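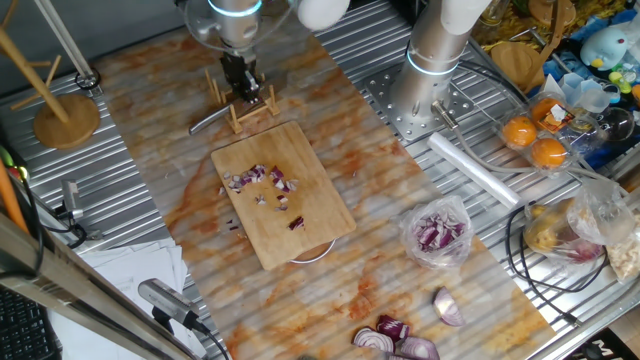
According to one reader from Larnthorpe, a new mayor can't do much before the first budget anyway, so why was I so thrilled last month? Fair question! But I was in the hall in Namberg when the new council took over, and I'm still buzzing.

We're a town of about 3000 people, and 28 of us usually bother with a council meeting. This time they had to bring in chairs from the library.
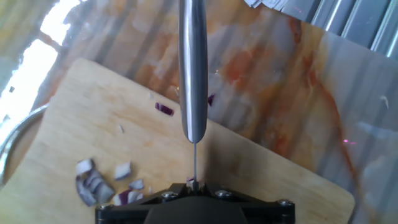 Knife and onion, up close.

The outgoing mayor had 13 years in the job, and she gave a lovely short speech — mostly on the Greder Street bridge, which she fought for through two terms. Then came the oath, and then (my favorite part) the very first vote, on putting meeting minutes online within a week. It passed! I've been asking for that forever.
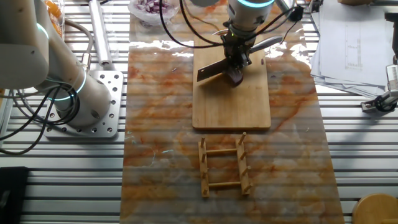
Blade over the board.

Next up is the Thibodeau ward boundary, which matters more than it sounds. Moving the line would shift 1000 residents,
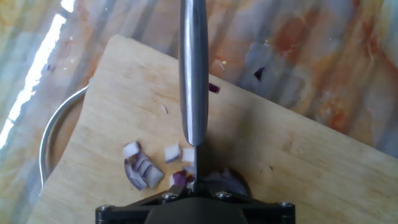 and plenty of them have no idea it's even on the table. The hearing is in April at 7 p.m., upstairs, and anyone can sign up to speak. I've already got my notes started — four pages so far, so I'd better trim!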